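What the Ground Keeps: Rurndale and the Sealed Passage
Speaker notes, evening talk, village hall version 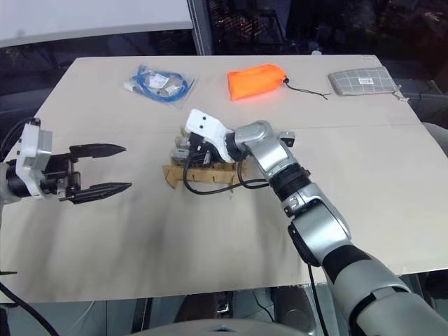
Two arms over a tabletop.

SLIDE 1. Wait for the latecomers. Say hello. Ask if they can hear at the back, and believe whoever answers.

Start with the map. Rurndale is the long hump behind the quarry road. Most people in the room will have walked a dog over it. It is a burial mound, older than the church by a margin that tends to upset the church.

SLIDE 2. The first digging. In 1516 a landowner sent men into the east side looking for gold. The estate accounts list their beer in detail and their finds in one line: "stones, and a bad smell". Pause for laugh. If no laugh, carry on as though none was wanted.

They left a trench, which later visitors described as an ancient ceremonial entrance. Two books still say so. I own both.

SLIDE 3. Plan of the chamber. Point out the passage, the side cell and the back wall. The back wall is what we are here for. Every other wall is made of large slabs set on edge. The back one is small stones, neatly stacked, with clay pushed into the gaps. Somebody filled a doorway.

Do NOT say "secret room". The local paper did, and we had people with torches until August.

SLIDE 4. Radar results. Explain slowly. The dark patch behind the wall is either a gap or a change in the soil. The Mavico survey says gap. The Yusof survey, done the year after with different kit, says probably soil, possibly gap. Both reports run to many pages and both recommend another survey.

My own view: a gap, but a small one. I have held this view for years on very little evidence and will be sorry to lose it.

SLIDE 5. Fladovach, for comparison. Same type of tomb, same sort of blocking. When that one was opened there was a space behind it about the size of a wardrobe. In it: 5 pots, a heap of cattle bone and a quantity of rainwater. No gold. The pots are lovely. Let people look at the pots for a bit and have a drink of water.

Dates from the bone put the blocking at least 1000 years after the tomb was built. So whoever closed it had not built it, and may have had no better idea than we do what it was for. This is the most interesting thing in the talk, so try not to rush it.

SLIDE 6. What next. The plan is a narrow probe through the clay between two of the small stones. The quote is for 2000 pounds, before the scaffold, and the scaffold is always more than the thing it holds up. Permission has been applied for. Mention the form. Don't do the whole routine about the form.

Likely questions:
Is there a curse? No. There is a badger.
Could there be a body? Yes, it is a tomb.
Why not just take the wall down? It can only be taken down once, and the roof may be resting on it.
Is it aliens? Thank them for coming.

Finish by half past eight, as the hall is booked for badminton. Leave the pots slide up while people find their coats. Collect the extension lead.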